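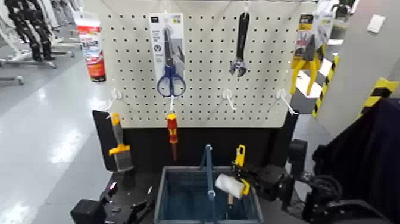
Slide 1: Scissors, wrench, pliers and screwdriver on a white pegboard.

Solar lights for the garden: reading the listing before you pay
Speaker notes, Bikbridge evening talk, June

Start at half past seven whether the back rows are full or not. Lights stay up until slide 4. Keep the sample lights under the table until the break or people will fiddle with them.

Opening

Good evening. I was asked to come and recommend some solar lights. I'm going to disappoint a few of you straight away, as I only like two of the ones I've owned and neither is sold any more. What I can do is go through how these things are sold to us, mostly online, and which bits of the sales page I'd believe.

I don't sell lights. I buy too many of them. My own garden in Prellham is long, thin and faces the wrong way, with next door's sycamore over the far third of it. Bear that in mind with everything I say. If you have an open south-facing lawn you'll get better results than me from the same box.

(Ask: who has a solar light at home that no longer works? Wait for hands. Then ask who has thrown it away. Fewer hands, I expect. They'll be in the shed.)

Slide 2: The words on the page

Read these out slowly. They're all from listings I saved over the winter.

"Transform your outdoor space."
"Warm, magical glow."
"Perfect for any garden."
"Makes an ideal gift."

What have we learned? It is a light and it goes outside. "Perfect for any garden" is the one that annoys me. A solar light under my sycamore is a stick. Somebody wrote that sentence without knowing whether I had a garden or a coal hole.

I'd also be wary of "highly rated" when the page doesn't show you the ratings, and of "was" prices. I watched one set of path lights from January to May and never once saw it at the "was" price. Maybe it was that price at four in the morning. I wasn't up.

Slide 3: What I look for instead

Battery. Can you get at it, and is it an ordinary size you could buy in a shop? If the listing doesn't say, send a message and ask. A seller who can't answer that hasn't had one apart. Most of the dead lights I've been handed had nothing wrong with them except a tired rechargeable cell, and half of those were glued shut so you couldn't change it.

Panel. Is it fixed on top of the light, or on a lead? A separate panel on a lead is ugly and it's what I'd buy every time. Put the panel in the sun and the light where you want the light. With the panel on top you have to choose, and people choose the pretty spot and then write a cross review.

Brightness. Look for lumens. If there's no figure, assume it's a marker, something to stop you walking into the pond. If there is a figure, treat it kindly but don't build your evening round it. I have no way of testing it and I doubt you do.

Hours. "Up to" is the phrase. Up to eight hours, up to ten. Zero is up to ten. Ask what it does in December.

(Pause here, someone always wants to say theirs run all night. They may well do, in July, when there's hardly any night to run through.)

Slide 4: The Mok stake lights

Pass round sample A. Please don't pull the top off, it does come off.

These are the cheap ones. They come in a box of 6. I put mine along the path by the kitchen in spring last year. By autumn 5 were still lighting up, and I thought that was fair for the money. By the following spring it was 3, and those had gone a bit cloudy on top.

Now the listing says "built to last". It doesn't say last what. I wrote to the shop, and to be fair to them they replied, and offered me a discount on another box. I didn't take it. I changed the batteries in the dead ones, which brought two back. The third had rust on the contacts and I gave up on it.

Would I buy them again? For a party, yes. For a path that somebody unsteady has to walk down, no, and I'd say the same of any stake light at that end of the market. If there's a step, have proper lighting put in by someone qualified and stop reading solar listings.

Slide 5: The Misalum lantern set

I haven't brought this one because I sent it back.

£249. Say the price and then wait a moment.

For that you got a tall lantern, two short ones and a remote control. The photographs on the page were lovely. They were also plainly taken at dusk with something else lighting the wall behind, as no lantern of that size throws light up under the eaves. When I stood mine on the patio it lit the patio table and a moth.

I'm not saying it was badly made. The metalwork was good, better than anything else I've tried, and the glass was proper glass. If the page had said "handsome lantern, gentle light, looks nice from the kitchen window" I might have kept it. It said "floodlight your evenings". So back it went, at my cost, and the box was heavy.

Point to make: check who pays for the return before you order anything big. Read the returns page itself. The cheerful badge at the top saying "easy returns" may only mean that they'll email you a label.

Slide 6: Reviews

I do read them. I skip the ones written the week it arrived. "Arrived on time, lovely packaging, haven't put it up yet, five stars" is a review of a van.

Sort by oldest if the site lets you, or look for anyone who mentions a second winter. Look at customers' own photos taken in the dark, however bad they are. A blurry picture from someone's back step tells you more than the studio one.

Check also that the reviews are for the same thing. I found a page of string light reviews where several people were talking about a bird bath. The shop had swapped the product and kept the stars.

(Don't name that shop. Someone will ask at the tea urn. Still don't.)

Break – roughly fifteen minutes. Samples out on the side table. Torch in the left coat pocket for showing the light sensor working: cover the panel with a hand and it should come on.

After the break: looking after them

Keep this short, they'll be full of cake.

Wipe the panel. Plain water, soft cloth. I do mine when I cut the grass edges, so not as often as I should.

Find the switch. Many have a small one underneath, and plenty are sent out switched off. I have twice been given "broken" lights that had never been turned on. I was very polite both times.

Leave a new light in full sun for a couple of bright days before you judge it. The leaflet usually says so and I think on this the leaflet is right.

Move them in winter or bring them in. I bring mine in. There are people who leave theirs out all year and say it makes no difference, and they may be right, I haven't run the two side by side.

Don't put one near a street lamp or a porch light. The sensor thinks it's daytime and the light stays off. This catches out a lot of front gardens.

Questions I usually get

Are the plug-in low voltage ones better? Brighter and steadier, in my experience. More bother to fit, and you need a safe outdoor supply. If you've already got one, look there first.

Do they put hedgehogs off? I don't know. I'd keep any light away from the wild end of the garden and turn it off when you go in. I'm suspicious of any listing that says "wildlife friendly" and doesn't say how.

Is it worth paying more? Up to a point. I'd pay for a battery I can change and a panel on a lead. I wouldn't pay for a remote control again, mine is still in a drawer and the lanterns have gone.

What about coloured ones? Entirely your own affair.

Finish by nine. Collect sample A from whoever has it, and check the top is still on.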